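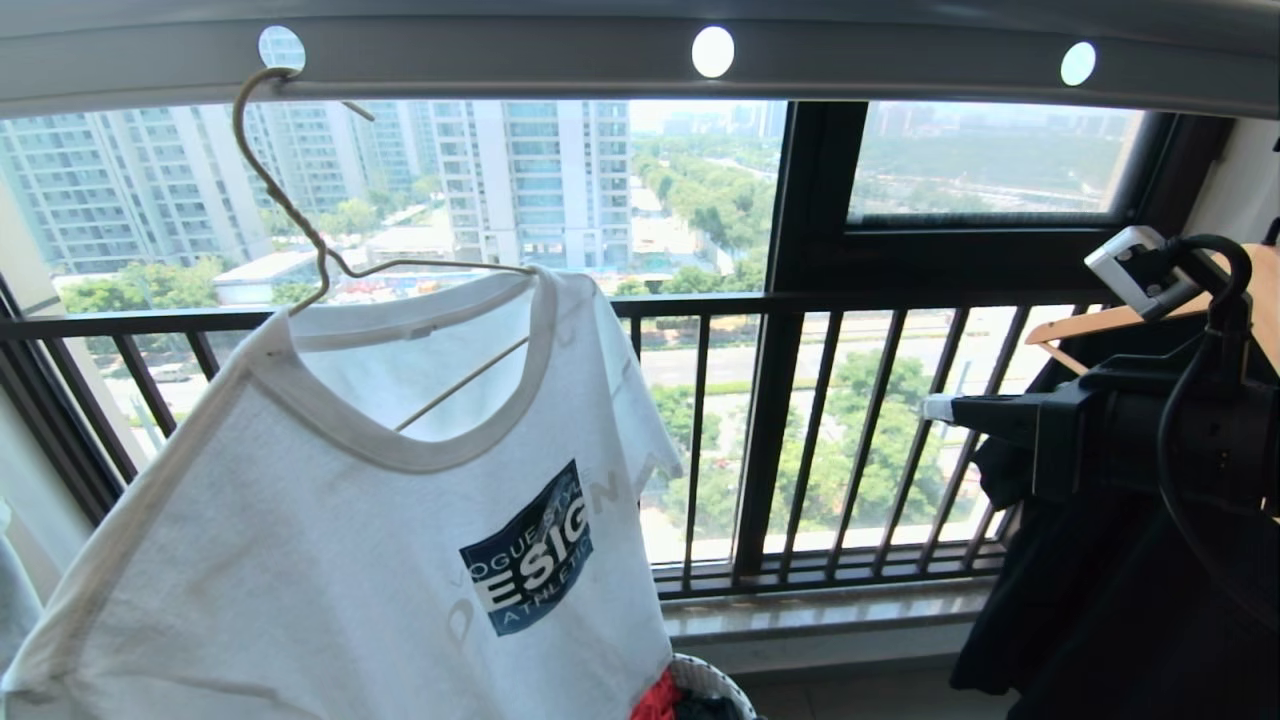 Clalurov opens home laundry programme to teach two-armed robots

Andadholm, 13 July 2022 - Clalurov, a developer of software for household robots, today announces the start of Boveo, a programme that gathers examples of laundry work in real flats. The examples will be used to train a learning system for two-armed robots. The work is done together with the housing company Siregar, which has made 11 of its flats available for the programme.

Hanging and handling clothes is a daily task for most families, but it remains difficult for a machine. A shirt changes its shape each time it is touched, and no two shirts fall from the hanger in the same way. For this reason Clalurov has decided to collect its examples on balconies and in living rooms, among ordinary clothes and in ordinary daylight.

In each session, an operator guides the two arms through one task from beginning to end. The camera pictures and the movements of the arms are recorded together. One recording of one complete task is called an episode. The tasks of the first stage include hanging T-shirts on wire and wooden hangers, and picking up towels. 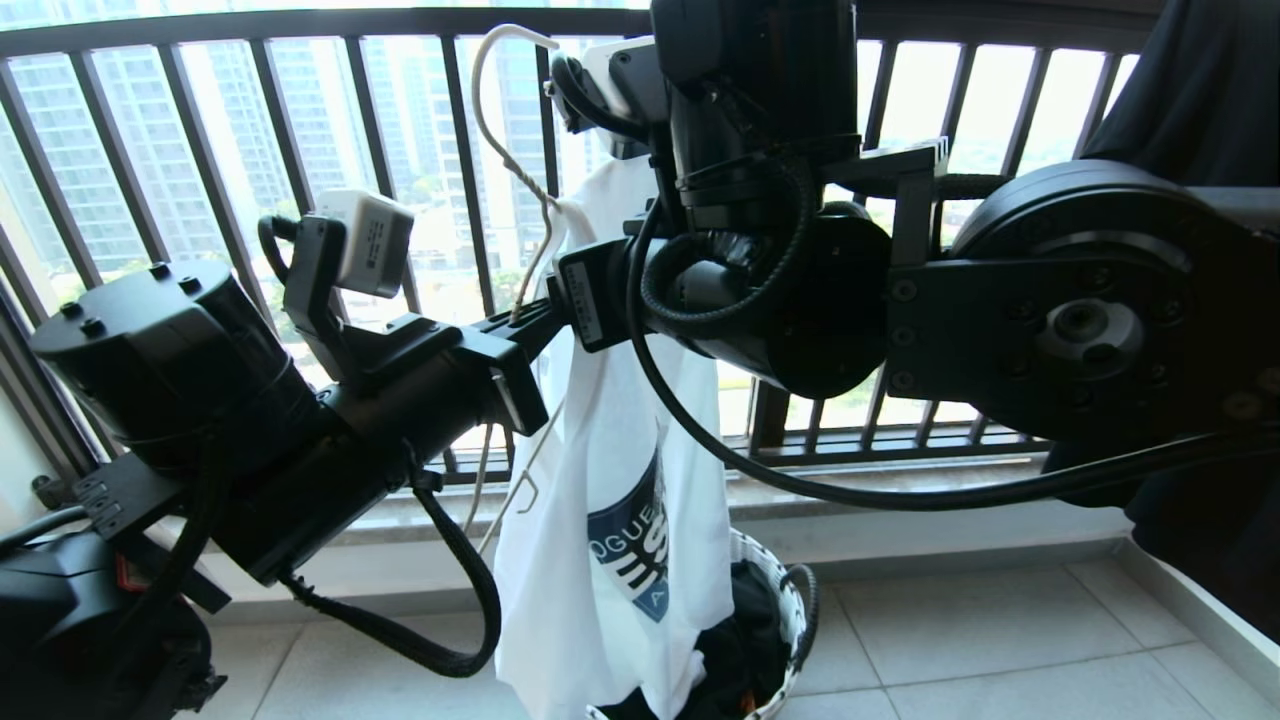 Both arms at work with a T-shirt on a wire hanger, above the laundry basket.

"We had a good laboratory with one lamp and one type of shirt, and our system learned that lamp and that shirt very well," said Ubaldo Mancuso, head of data at Clalurov. "On a balcony the sun comes from the front, the hanger turns, and the sleeve goes where it wants. We want the system to meet these things early."

Preparation for Boveo began in April with a trial of 202 episodes. The trial showed that operators need time to become calm and regular in their movements. Each new operator now completes 60 practice episodes before any of the recordings are kept for training. Episodes in which a garment is dropped are also kept, but they are marked separately, so that the system can later learn how to pick the garment up again and continue.

"The operators are patient people, and this is more important than to be fast," said Nadhirah Lumenta, who leads the operator team. "If someone hurries with a towel, the robot will learn to hurry with a towel."

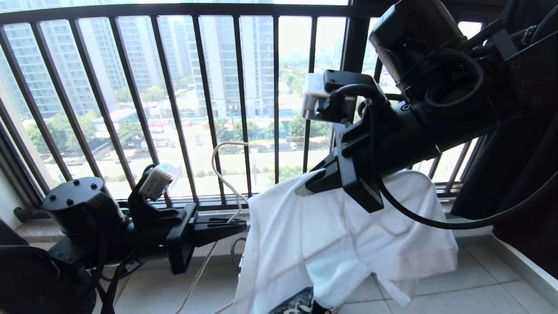
Next steps

Stage 2 of the programme will add folding and the sorting of clothes by colour. Clalurov also plans to repeat the present tasks in the evening, with the room lights on. Residents of Siregar buildings who would like to offer their flat for a session can leave their name at the building office. Recordings are made only when the residents have given their agreement in writing, and they may ask for the recordings to be deleted.

About Clalurov

Clalurov develops learning software for robots that work in the home. The company is based in Andadholm.

Press contact: Nadhirah Lumenta, Clalurov, Andadholm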